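Robot hand fault halts handling trials at Clerkeck

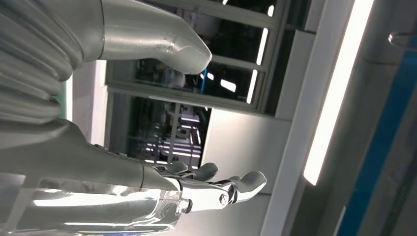

A silver robot hand, fingers partly open, with a second robot limb above it at the Clerkeck test hall in Jollcombe.

Posted 16th January

JOLLCOMBE - Two-handed handling trials at Clerkeck are on hold after one of the robot's hands failed to stop on command and kept closing for 90 seconds. No injuries. One test part crushed, a plastic valve cover.

The company confirmed the stoppage in a short statement this morning. The hand was on cycle 2,932 of an endurance run when it ignored an open command, then a stop. An operator hit the emergency button, which cut power to the arm but not to the fingers. Those run off a separate supply, made by Randent, and that supply stayed live untill someone pulled the plug at the wall.

That last part is what has people worried. The emergency button is supposed to kill everything.

"The finger fault we could have lived with, fingers fault all the time," said Kalliopi Lazarević, who runs testing at the site. "The button is a different matter. You press it, it all goes dead. It didn't."

Nobody was inside the marked zone at the time, she said. Staff are allowed in between runs to swap parts by hand, and that has been stopped too.

Early look at the logs points to a relay that stuck in the closed position. The relay was added last March, when the hand supply was moved out of the main cabinet to make room for new cooling. Wiring drawings were updated. The monthly safety check was not - it still tested the arm only, so the hand circuit had gone without a check from then on.

Randent said it had been told of the fault and was waiting for the relay to be sent over. It would not comment further. The supply is rated for 900 watts and was running well under that, according to Clerkeck.

Matić, the packaging firm paying for the trials, said it still expects to get its two machines but would not give a date. A demo planned for the firm's buyers has been called off.

What happens now: both hands come off for inspection, the relay gets replaced with a pair wired in series, and the stop button is to be tested on every circuit before each shift. Lazarević wants an outside inspector to sign off before power goes back on. No name yet for who that would be.

Other robots in the hall use a older layout with everything on one supply and are still running. Clerkeck said those were checked overnight, and the stop button worked on all of them.

The crushed valve cover has been kept with the logs for the inspector. More when we get it.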